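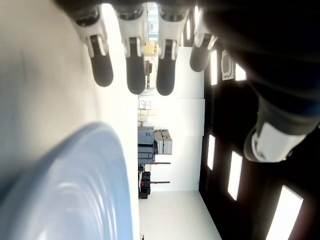
A hand with dark fingertip pads over the worktable, light-blue bowl alongside, at the Ritstead open day.

Home | News | Robotics | Events | Contact

Filed under: Automation & Labs

Sun 25 April | By B. Szczepańska

Bendik opened its Ritstead test floor to visitors on Saturday for a demonstration of two-handed tableware handling. Tickets were limited to 200 and the session ran in 6 slots.

The demonstration covered the handling of light plastic dishes on a plain white table. Bowls and plates are awkward parts for a jointed hand. The rim is thin, the wall curves away from the fingers, and a light dish slides before it tips. Bendik's control software, named Nornuvell, plans both arms together and treats the dish as a shared load once the two hands are in contact with it.
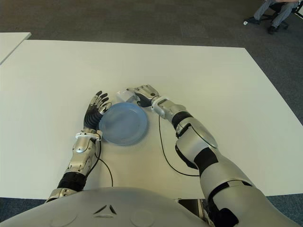 Left hand at the rim of a light blue plate, right hand low beside a small white object.

According to the program notes, the current software build was tuned on 300 recorded handling runs, 68 of them with plates. Grip force is limited in software, and an operator can stop either arm separately.

Questions from visitors dealt mainly with cycle time and fingertip wear. Bendik gave no figures for either and said that speed is not a target for this build.

A second open day is planned for May, with stacked dishes added to the program. Registration is through the Ritstead site office.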